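I watched 75 minutes of a celebrity sit-down last night and I want my evening back. Well, most of it. I'd keep the bit with the dog.

You know the format by now. Big star, soft chair, a box of tissues parked on the side table before anyone has said a word. The trailer ran on Canutel for weeks (weeks!) and promised "the question everyone is asking." That question came up 49 minutes in, got a long sigh and a lovely smile, and then we went to commercials.

## Give me the dull interview

My favorite celebrity interview ever ran on Derkgate, back when they still did those late-night radio shows. An actor whose films I don't even like spent 23 minutes on how he learns lines in the bathtub. No divorce, no feud, no brave revelation. I still think about it every time I have to memorize anything, and I came away liking him a whole lot more than I'd planned to.

Compare that with the "candid" stuff. Everything has been agreed on in advance, down to what they'll wear. I have a theory that plain blue cotton means "I'm sorry" and cream knitwear means "I forgive them," and I've yet to see a big Fivley special that breaks the rule.

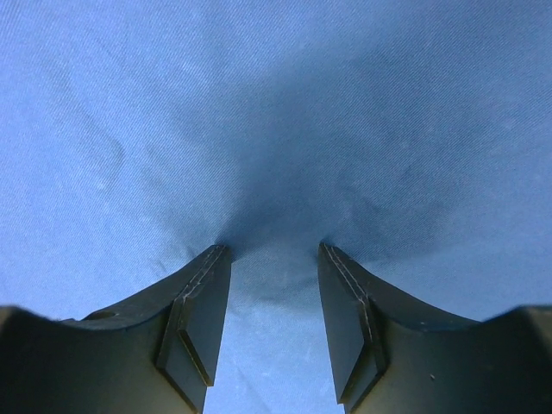

## And yes, I'll watch the next one

I'm part of the problem, I know. I complained all the way through last night's and then read 18 recaps in bed. My sister texted me during the credits to ask if I believed a word of it, and I wrote back three paragraphs.

But if anyone at Canutel is reading: skip the tissues, drop the piano music, and ask them what they had for lunch. I'd pay for that.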